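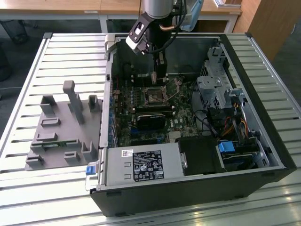 The Cliltia gripper is sold as a general-purpose tool for small-part handling, and we bought ours in March to pull components out of retired desktop PCs. I have run it long enough now to write up what it does well and the one fault that took it out of service. Our work is close quarters. With the tower on its side and the panel off, the arm has to come straight down into the case, past the drive cage and its bundle of power cables, and whatever hangs under the wrist has to clear all of it.

For the first 28 machines the gripper did that without trouble. It holds small boards firmly and doesn't mark them. Setup was simple, and the Clatance control software found the unit on the first try.

The fault showed up on machine 29. The gripper had hold of a memory module and was on its way up when it reported "closed, part held" and then opened. The module fell onto the motherboard and bent a pin in the CPU socket. The arm kept moving to the fixture plate, went through the motion of placing a part, and logged a good cycle. I only caught it because I was standing there.

I repeated the run with scrap parts and got 2 more drops in 24 cycles. Both came when the wrist was turned nearly as far as it goes. The cause was the signal cable. It is supplied too short, and at full turn it pulls on the connector enough to break contact for a moment. When the gripper loses signal it opens, and the software keeps showing the last state it received.

The short cable is an annoyance. Opening on signal loss is the real problem — a gripper over an open case, or near a person's hand, should hold what it has and stop the arm.

Mimoza Krasniqi in support answered within two days and sent a longer cable at no charge. She confirmed that the open-on-loss setting can be changed, but only from a service menu the manual doesn't mention. With the new cable and the changed setting I have had no drops.

Good hardware, bad default. If you buy one, change the setting before the first run and pull on the connector by hand to test it. Three stars out of five.

Reviewed 08/12/2018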